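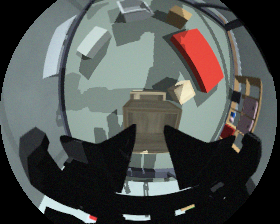 NOTA DE PRENSA

El Torneo Comport de fútbol base cierra su fase de grupos con 278 goles y dos favoritos fuera

15 de diciembre de 2024. Terminó la primera fase. Seis jornadas, campos pesados, mucho viento en las dos últimas, y una clasificación que pocos habían puesto en la quiniela. El Skolar acaba primero del grupo A sin perder un partido. El Vorness, campeón vigente, se va a casa.

Los números, para quien los necesite ya: 60 partidos jugados, 278 goles, 2,205 espectadores en la jornada de cierre sumando los dos recintos. Récord del torneo en asistencia. El anterior era del año pasado, también en la última jornada.

Grupo A. Skolar primero, Bonsu segundo. Los dos llegaban clasificados al último partido y se notó: empate a uno, poco riesgo, cambios desde el descanso. El Skolar ha encajado cuatro goles en toda la fase, tres de ellos a balón parado. Su entrenador pidió expresamente que se felicitara a los suplentes, que jugaron entera la quinta jornada y ganaron fuera. Queda dicho.

Grupo B. Aquí el lío. El Vorness dependía de sí mismo, le bastaba empatar. Se puso por delante a los diez minutos, falló un penalti antes del descanso y encajó dos goles en el tramo final, el segundo en el descuento tras un córner muy protestado. El acta no recoge incidencias. El club ha comunicado que no presentará recurso y que seguirá en el torneo de consolación con la misma plantilla.

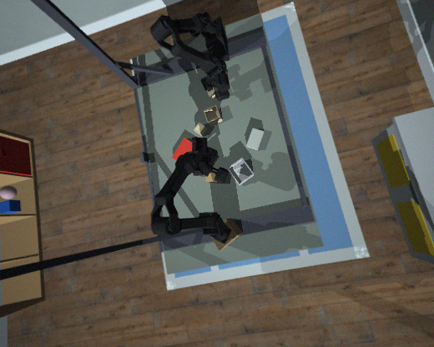 Los cuartos de final se juegan en diciembre, a partido único. Si hay empate, prórroga de dos tiempos de cinco minutos y despues penaltis. No hay valor doble de goles ni ventaja para el mejor clasificado, salvo la elección de campo. El sorteo de emparejamientos es público y el cuadro completo se enviará a los clubes esa misma tarde, por correo.

Cambios respecto a la fase de grupos:

Las tarjetas amarillas se borran. Las rojas no. Los sancionados del último partido cumplen en cuartos.

Convocatorias de dieciocho jugadores, dos más que hasta ahora. Las listas se cierran la víspera a las ocho de la tarde. Lista que llegue tarde, vale la anterior.

El campo 2 sigue cerrado por el drenaje. Todo pasa al campo 1 y al anexo. Los vestuarios del anexo son pequeños, se ruega a los equipos visitantes que lleguen ya cambiados si pueden.

Entradas. Se ponen a la venta 300 por partido, en taquilla, desde una hora antes. Menores de doce años gratis acompañados de un adulto. No hay reserva telefónica. Los abonos de la fase de grupos no sirven para las eliminatorias, lo avisamos porque ha habido bastantes consultas.

Máximos goleadores: empate en cabeza entre los delanteros centro del Skolar y del Bonsu, once tantos cada uno. El trofeo al portero menos goleado se decidirá después de semifinales, contando solo a quienes hayan disputado la mitad de los minutos.

Acreditaciones de prensa: las de la primera fase siguen valiendo, no hace falta renovarlas. Los medios nuevos deben solicitarla por escrito con nombre del medio, número de personas y si van a necesitar toma de corriente en la grada. Los fotógrafos, con peto y detras de la línea de fondo. La zona mixta se abre diez minutos después del pitido final.

Los resultados completos, jornada a jornada, están en la oficina del torneo y en el tablón de la entrada principal.

Oficina de prensa del Torneo Comport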